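Linier Parcel Consolidation
Frequently Asked Questions
Last revised July 3, 2019

This page covers receiving, storage, repacking, billing weight and outbound shipment from the Kaplan warehouse. Rates are on the rate sheet in your account. Where this page and the service agreement differ, the agreement applies.

GENERAL

What does consolidation mean?

Consolidation is the combining of two or more incoming parcels into one outgoing shipment. Each incoming parcel is logged under your account number and held in storage. When you submit a consolidation request, the parcels you select are pulled, opened, repacked into one or more cartons and assigned a single shipment number.

How is this different from forwarding?

A forwarded parcel leaves in the carton it arrived in. We replace the label, attach the customs form and pass it to the carrier. We do not open it unless the contents cannot be confirmed from the declaration. Forwarding is faster and usually costs more per pound.

Do I need an account before I place an order with a store?

Yes. The account number is part of the delivery address. Parcels that arrive without one go to the unassigned shelf and are matched by hand against the recipient name and the tracking number. A matching fee is charged when a parcel is claimed from the unassigned shelf.

RECEIVING

How should the address be written?

Put your full name on line one, your account number on line two, and the Kaplan street address shown in your account on line three. Do not put the account number in the "company" field of a store's checkout form. Several carriers drop that field from the printed label.

My tracking shows "delivered" but the parcel is not in my account. Why?

Delivered parcels are scanned at the dock, then weighed, measured and shelved. The account entry is created at the last of these steps. Allow two business days. During October and the weeks after it, allow four. If there is still no entry, open a trace request and attach the carrier's proof of delivery.

What is recorded when a parcel is received?

The entry shows the carrier, the incoming tracking number, gross weight, three outside dimensions and the visible condition of the outer carton. Condition codes are A (no damage), B (scuffed or dented, tape intact), C (crushed, punctured or opened) and W (water marks). Parcels coded C or W are opened and checked against the packing slip if there is one.

Do you accept parcels with cash on delivery or duty due?

No. These are refused at the dock and go back to the sender at the sender's expense.

STORAGE

How long can parcels be held?

Storage is free for 30 days, counted separately for each parcel from the date of its account entry. After that, a daily fee applies by shelf size. Parcels not shipped within 90 days are treated as abandoned under section 6 of the agreement.

Does submitting a request stop the storage clock?

The clock stops when the request is paid, not when it is submitted. If a paid request is canceled, the clock resumes at the count it had reached. Canceled days are not added back.

Is the storage area climate controlled?

No. The building is ventilated and heated above freezing. Summer indoor temperatures follow the outdoor temperature with a delay of some hours. Do not store chocolate, wax, pressurized containers or anything labeled for refrigeration.

REPACKING

Which cartons are used?

Standard cartons are Grundix double-wall corrugated in two sizes. The large carton measures 19 by 13 by 9 inches outside, for a volume of 2,223 cubic inches. The small carton has an outside volume of 1,340 cubic inches. Odd-size contents are packed in cut-down cartons, and the finished dimensions are measured after taping.

Can I ask for retail boxes to be removed?

Yes. Select "remove retail packaging" on the request. Shoe boxes, toy boxes and appliance sleeves are flattened and recycled. They cannot be recovered afterward. Manuals, warranty cards and loose accessories are placed in a clear bag with the item. We do not remove packaging that forms part of a safety seal, and we do not open blister packs.

In what order are items packed?

Dense items go on the bottom, with at least one inch of fill between them and each wall. Fragile items are wrapped individually and placed in the center. Clothing and other soft goods are used as fill where possible. Liquids are double bagged, kept upright and marked on two sides of the carton.

How are bagged snacks and other dry foods packed?

Bagged foods go in the top layer, above all rigid items. Bags are laid flat and are not folded, compressed or punctured to save space. Large bags determine the carton size more often than their weight would suggest, so expect dimensional weight to apply to a shipment that is mostly snacks. If a request contains both food and scented goods such as soap, detergent or candles, we pack them in separate cartons unless you waive this in writing.

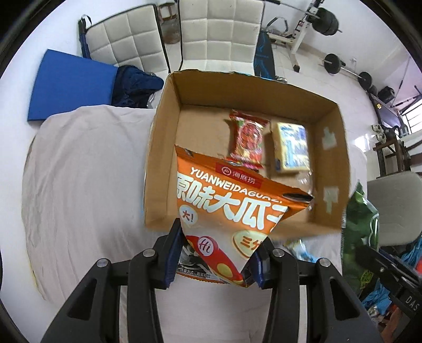 Bagged dry food: Haidilao sunflower seeds (原味大瓜子) and an open carton.

Food must be commercially packed and carry a printed ingredient list. Homemade food, fresh produce, meat and items in unlabeled bags are not accepted for outbound shipment. Seeds sold for planting fall under plant import rules in most countries and must be declared separately from seeds sold as food. Write "roasted, for eating" in the item description only if the package says so.

Can I supply my own packing instructions?

There is a 200-character instruction field on the request form. Instructions that affect item placement, fill or carton count are followed when they do not conflict with carrier rules. Instructions to lower a declared value, omit an item from the declaration or mark a purchase as a gift are ignored, and the request is put on hold until corrected.

BILLING WEIGHT

What is dimensional weight?

Dimensional weight is a weight calculated from carton volume. Multiply length, width and height in inches, divide by 139, and round up to the next whole pound. The carrier bills the greater of this figure and the actual weight.

Can you give a worked case?

A large Grundix carton at 2,223 cubic inches has a dimensional weight of 16 pounds. If the packed carton weighs 11 pounds on the scale, it is billed at 16. If it weighs 21, it is billed at 21. A small carton at 1,340 cubic inches has a dimensional weight of 10 pounds.

Why is the billed weight higher than the sum of my incoming parcels?

There are three usual causes: the incoming entries list actual weight only, the new carton and fill add weight, or dimensional weight applies. The weight record for each shipment shows both figures and the divisor used. Bulging cartons are measured at the widest point.

Can a packed shipment be repacked into a smaller carton?

Yes, once, before the label is printed. A second handling fee applies. If the new billed weight is not lower than the first, the fee is not refunded.

OUTBOUND SHIPMENT

Which service levels are available?

Linier Direct is the air service with tracking at each scan point. Drokon is the economy service, with tracking to the export hub and again on arrival in the destination country. There are normally no scans between these two points. A gap of up to 15 days on Drokon is not treated as a loss.

What coverage is included?

Both services include coverage up to a declared value of $195 per shipment. Additional coverage is sold on Linier Direct only and must be bought before the label is printed. Coverage excludes glass, ceramics and any item whose retail packaging was removed at your request.

Can I change the service level after payment?

Yes, until the status changes to "labeled." After that the shipment has to be pulled, relabeled and paid for again. Unused label value is credited once the carrier voids the label.

Who pays import duty and tax?

The recipient does. We transmit the values you enter and do not calculate duty for the destination country. The estimate shown at checkout comes from a third-party table and is not binding.

What happens to returned shipments?

A shipment returned as undeliverable is logged as a new incoming parcel and gets a new storage clock. Return freight charged by the carrier is added to your account balance. The shipment can be sent again after the balance is cleared and the address is corrected.

CLAIMS

How do I report damage?

Keep the carton and all fill. Open a claim within seven days of delivery and attach photos of all six sides of the carton, the label, the inner packing and the damaged item. Claims without carton photos are closed by the carrier without review.

How do I report a missing item?

Compare the contents with the packing list in the shipment record, which shows the number of pieces and the incoming parcel each piece came from. If the item is on the list, open a claim. If it is not, open a trace request for the incoming parcel.

How are approved claims paid?

Payment is made to the original payment method. The amount is the declared value or the documented purchase price, whichever is lower. Service fees are refunded only for a total loss. Optional services that were completed, such as item photos, are not refunded.

Questions not covered on this page can be sent through the message form in your account. Include the shipment number or the incoming tracking number in the subject line.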